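2 min read

Section 4. Good practice for two-hand work

Use this section with hand-held grippers on boxes and trays. Read all of it before the first session.
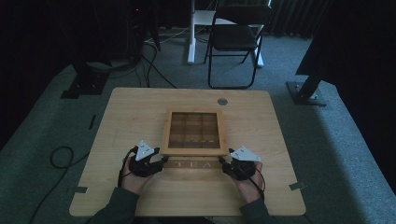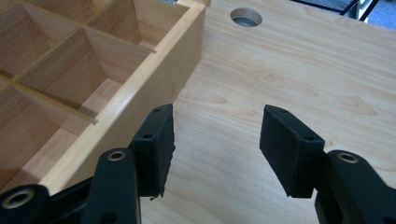
Coughlan, July

1. Place the object within reach of both hands. Keep it away from the cable hole in the table.
2. Route each cable down along the wrist. Leave enough slack to turn the hand.
3. Set both pads against opposite sides before you lift.
4. Press evenly. Stop if the object tilts.
5. Put the object down flat, then open both grippers.

CAUTION: Never hold a box by its glass lid.

NOTE: Keep the marker plates uncovered – sleeves and cables must not cross them. Check the pads for wear every 80 lifts and log the result on form 1489.

Comments

Divya Nadar: Does step 4 apply to open trays too? Ours bend a little in the middle.

Jad Smadi: Yes. Grip low on the walls – the bottom holds its shape better.

Divya Nadar: Thanks, will try it with the Beseo trays.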